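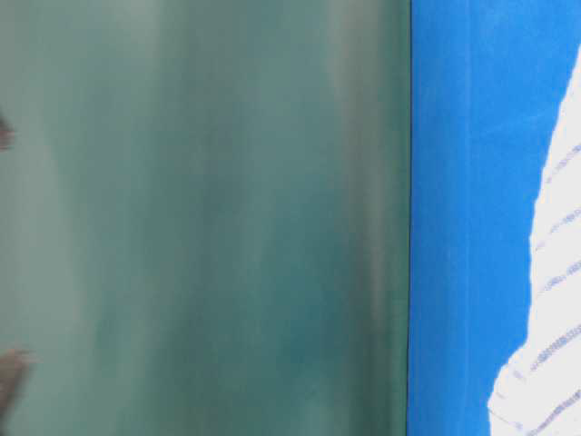
Die Galerie gehört zur Werkstattreihe Sernari, in der wir Farben und Oberflächen für die kleine Ausstellung in Sarken zusammentragen. Angefangen haben wir im Mai mit den Grautönen, danach kamen die Grüntöne dran. Gesucht war ein Blaugrün, das nicht flächig wirkt. Auf der Aufnahme zieht es sich in weichen senkrechten Bahnen von Graugrün bis ins dunklere Petrol, oben links ist es deutlich blasser. Rechts endet die Fläche an einer dünnen dunklen Linie.

Blatt 317, Grün, sehr nah. Der helle, weißlich graue Streifen nahe der rechten Seite wirkt wie ein Glanzlicht. Für die Farbkarte haben wir den mittleren und den unteren Bereich genommen, dort ist der Ton am kräftigsten.

Die Auswahl der Blätter stammt von Sang Lò. Abzüge gibt es auf mattem Papier in Auflagen von bis zu 20 Stück. Wer einen bestellen möchte, gibt bitte die Blattnummer und den Namen der Reihe an. Die Reihe Roman ist vergriffen, von Jalex sind noch einzelne Blätter da.

Stand: 2020-11-05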